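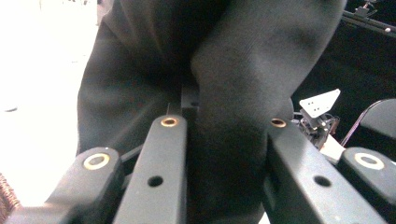 Figure 3. Dark grey knit fabric with a soft, matte surface.

3.2 Pilling after repeated home washing

The second part of the study was carried out in Primetbridge, where 30 households agreed to wash the test garments in their usual way. Each household received two sweaters, one from the Oris yarn and one from the Wulesell yarn, and returned them after nine washes. We did not give any instruction about the detergent or the temperature, as we wished to keep the normal habits of the users.

The colour change was small for both yarns. Pilling was more different between them - the Oris sweaters lost on average a full grade on the Ruotsalainen scale, while the Wulesell sweaters stayed near their first value. In 11 households the garments were also dried in a machine, and there the pills were larger and harder to remove by hand.

It must be noted that the fibre length was not the same in the two yarns. A shorter fibre comes out of the yarn more easily, and this can explain a part of the result. The effect of the knitting tension was not studied at this stage and is treated in Section 4.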